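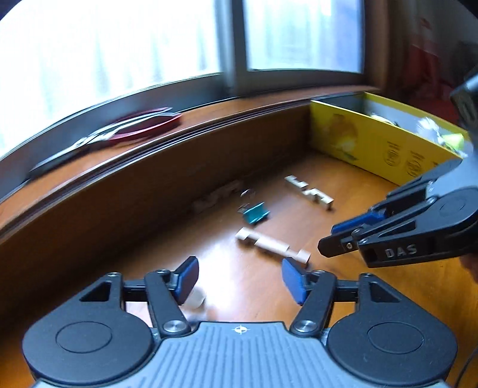
What makes an interlocking wooden block puzzle hold together without glue?
Friction between the notches and the order of assembly. Each piece blocks the movement of its neighbours, and the last piece in acts as the key.

Unit 2 – Notched Pieces and Partial Assemblies

Terms
Notch: a recess cut across the grain or along it. Depth is normally half the thickness of the stick.
Key: the only piece that can be withdrawn from the closed puzzle.
Sub-assembly: any group of joined pieces that can be moved as one. Stepped bars and zig-zags are the usual forms.

Sorting
Lay all pieces on a flat surface, notches up. Group by notch pattern before joining any. Mirror-image pieces look alike from one side – turn each one over and check both faces.

Fit
A joint should close under finger pressure. If it binds, sand with 400 grit along the cheek of the notch only. Unfinished wood swells in humid weather, so the Kocsis set may feel tight until February.

Exercise
Build two sub-assemblies from the Prindero sheet, page 19. Sketch each from above and from one end. Record which joints slide and in what direction. Labelled sketches go in the Condau folder.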